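Does a Quiet Room Help You Study? A Second Look at a Popular Claim

Term project, Introduction to Research Methods
Valentina Tapia and Knut Grube
Supervisor: Roswitha Tiedemann
Submitted 26 July 2026

1. Why we picked this

Every study guide we were handed in our first year says the same thing: find a plain, quiet room, put your phone away, and you will remember more. The guide from the Grevow student office even puts a number on it. We wanted to know where the number came from. After two weeks of emails we still don't know. The office pointed us to a newsletter, and the newsletter pointed back to the office.

So we ran our own small test. We did not expect much from it, and our results section should be read in that spirit.

2. What we did

In May we asked students in our building to learn a list of made-up word pairs and then take a recall test the next morning. Half studied in a small seminar room with the door shut. The other half studied in the cafeteria between lunch and afternoon classes. Everyone got the same list and the same amount of time. We put out 1000 flyers and got 323 sign-ups, a better response than Knut predicted. Fewer people finished both parts, and we only used the ones who did.

We also asked each person to rate how distracting the place was, from one to six. This was Elfriede Lammers's idea, and it ended up being the most useful thing we collected.

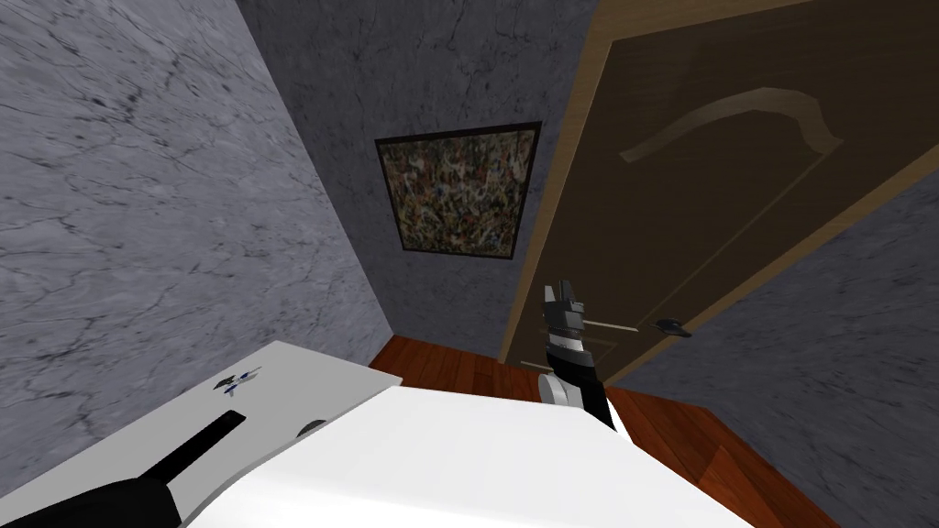 The groups were not truly random. We let people swap slots when they had a class conflict, and the swaps mostly went one way, toward the cafeteria. A student with a packed schedule may be a different kind of student from one with a free afternoon. We noticed this too late to fix it.

3. What we found

The seminar room group scored about 6 percent higher on the recall test. That sounds like a win for the study guides, but we don't trust it. When we took out everyone who had swapped slots, most of the gap went away. What was left could easily be luck.

The ratings told us more. People who said they were distracted did worse in both places, and several people in the silent room gave it a high distraction score. One wrote that she could hear herself swallow. Another said the cafeteria was the only place he ever got anything done.

4. Problems

Word pairs are not a chemistry chapter. Remembering them overnight says little about an exam weeks later. We also never measured noise. "Quiet" in this report means that we thought it was quiet — a weak basis for anything. Detlef Ostermann offered to lend us a sound meter, and we should have said yes.

5. What we would tell the student office

Take the number out of the guide, or say where it comes from. Our data can't show that quiet rooms are useless, and we are not claiming that. If we ran this again we would allow no swaps, use real course reading, and test people a second time after a few weeks.

The word list and the rating form are in the appendix.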